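Search this site Enter keyword Go
Home Features Food Town & Country Archive Subscribe

The Long Goodbye to the Lunch Tray
By Tania Wijesinghe
Saturday, November 23, 2019

My mother packed my lunch until I was far too old for it, and I never once thanked her. I've been thinking about that ever since I spent a week in Lonlow, where the school kitchen still cooks everything from scratch and the children still sit down together to eat it, elbows touching, at long tables that were old when their parents sat there.

Francine Dhillon has run that kitchen for most of her working life. She has 132 children to feed, and she seems to know which of them won't touch a carrot unless it's grated (quite a few, as you might guess!). She starts the bread before it's light out, and by the time I came stumbling in for coffee on my first morning the whole corridor smelled of it. 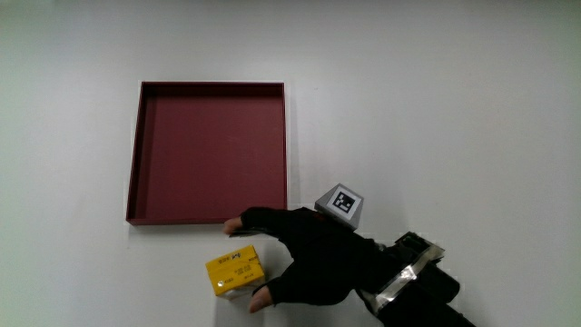
A dark red tray and a little yellow box on a white tabletop.

It would be easy to get misty about all this, and I did, more than once. But the town had to fight for its kitchen. Eight years ago the district wanted meals trucked in from Steltness, 30 miles off, and Dwight Sutherland, who farms out past the creek, went door to door with a petition. He came home with 384 names and a bad cold. 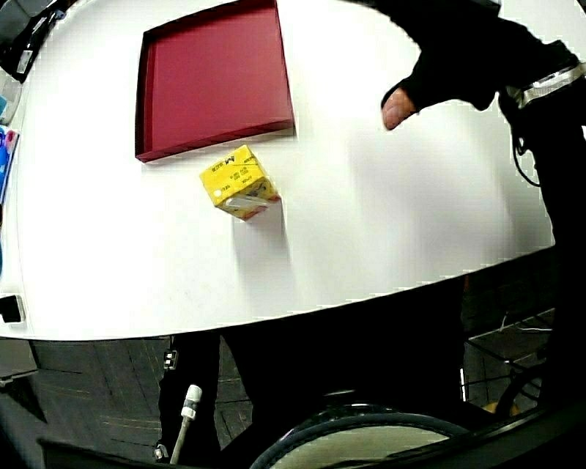 "People wanted to talk," he told me. "I'd go in for a signature and come out an hour later with pie." He still brings squash down every fall, more than anyone could possibly use, and Francine turns it into a soup that the smaller kids call orange supper - even though it's served at noon.

I asked Aaliyah Vachon, who is nine, what she'd change about lunch. She gave it real thought, chin in hand, while her soup cooled. Longer, she said. She'd make it longer.

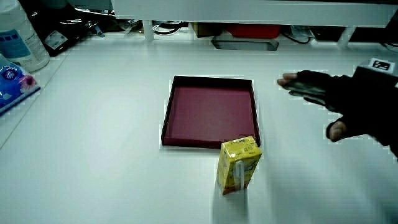 The small yellow carton, with its straw in a clear sleeve.

I called my mother from the parking lot that afternoon. She wanted to know if I'd eaten.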